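Vurnbridge SM-7 Safeguards Seal and Reader

The SM-7 is a tamper-indicating seal for containers, valves and transfer ports at facilities handling declared nuclear material. It is supplied to inspection bodies, national regulators and plant operators working under verification agreements. The seal records each opening and closing of its fiber loop and stores the event until it is read out by an authorized unit.

Each seal consists of a sealed electronics body, a replaceable fiber loop and a mounting plate. The body holds up to 500 events in non-volatile memory. Events are time-stamped and signed with a key that is erased if the housing is opened. A seal with an erased key cannot be returned to service in the field and must be sent to the Okthorpe service center.

Battery life is 66 months under normal polling. Low-battery status is reported on every readout and does not affect stored events.

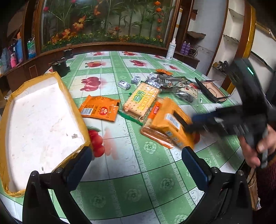 Readout is done with the Praka handheld reader, ordered separately. The reader connects by cable or short-range optical link and will not accept a seal whose certificate is missing from its list. Certificates are loaded before a visit and expire at the end of the inspection period set by the issuing authority. Data can be exported in signed form for review by both the inspecting party and the host state.

Specifications
Event memory: 500 entries
Battery life: 66 months
Loop channels: 2
Access levels on reader: 7
Readout: cable or optical
Mounting: plate, screw or strap

Ordering
Seals are sold in sealed cartons with matching loops. Mounting plates are listed under accessories. Export of the SM-7 and the Praka reader is subject to licensing, and orders are not confirmed until an end-user statement has been accepted. Orders for European destinations ship from Riihimäki; all others ship from Okthorpe.

Firmware released before May does not support dual-party export. Units with earlier firmware can be updated through the reader without removing the seal, provided the loop is closed and the event memory has been read out.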